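Desk Bins of Fludstead: the April gallery

We moved into the second floor of the old Hajdu building with 22 people, 30 chairs and a single wastepaper basket, which lived by the lift and was full by ten in the morning. By April the desks had developed their own geology. There was a layer of envelopes, then a layer of sandwich receipts, then something from the winter that we agreed to leave alone.

So we bought small bins. One per table, lids where possible, nothing over 55 pounds for the lot. This page is the record of how that went, kept mainly for the people at Gisero downstairs, who have asked twice where we got them and once whether we were all right.

A word on the rules, which are pinned up by the kettle and are widely ignored. Paper only in the table bins. Tea bags go in the kitchen, and so do banana skins, however dry you feel they have become. If you can't shut the lid, it's full. If you can shut the lid by leaning on it, it's also full.

Most of what goes in is paper anyway. We are supposed to be a paperless office and have been since we printed the notice saying so. The average draft gets read, sighed over, screwed into a ball and dispatched, and a ball of A4 takes up far more room than you'd credit for two paragraphs about parking.

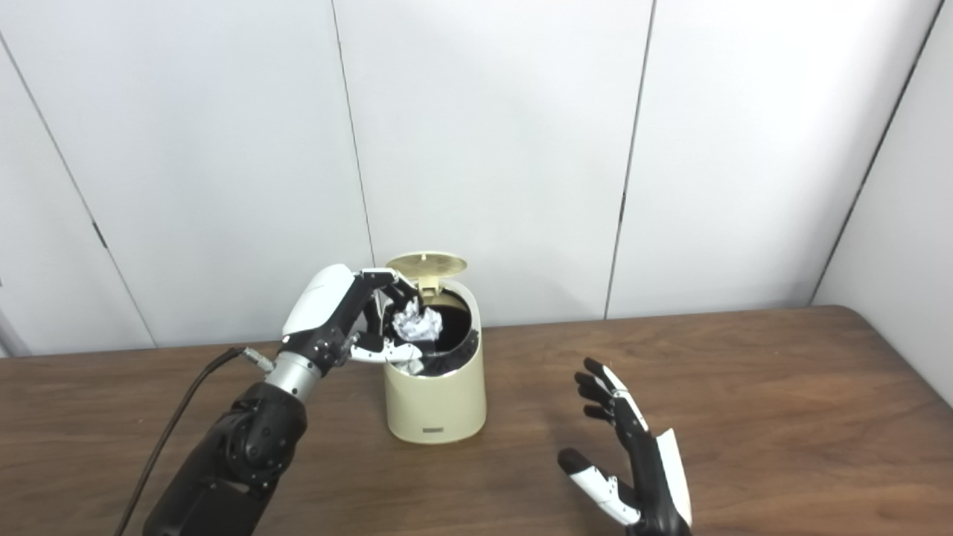 The cream one with the round lid, taking delivery of a crumpled sheet. Black on the inside, wider at the top than the bottom.

I have grown fond of this shape. The lid is hinged and stands up at the back, with a grid pattern moulded into the top that gives it the look of a very small piece of air conditioning. It sits on a wooden table and takes up less room than a dinner plate, so there is still space for work, should any arise.

The drawback is capacity. Two balls of paper and it's comfortable, four and it's Christmas Eve at the tip. Flat sheets folded in half go in much better, and I have said so at two meetings. People like to scrunch. I think it's the noise.

Emptying is on a rota, meaning it is done by whoever sits nearest the door. Tip the contents into the blue sack in the corridor, give the inside a wipe with a damp cloth if it needs one, and put the bin back on the table it came from. They do wander. One spent most of a fortnight in the Luveo meeting room holding marker pens, and when it was finally brought home there was some bad feeling.

Things retrieved from the table bins so far: a parking permit, the good scissors, one half of a signed contract and a birthday card that hadn't been round everybody yet. Please look before you tip.

More pictures when the tall ones for the post room turn up. They were ordered in a colour called oatmeal and I have been told to expect grey.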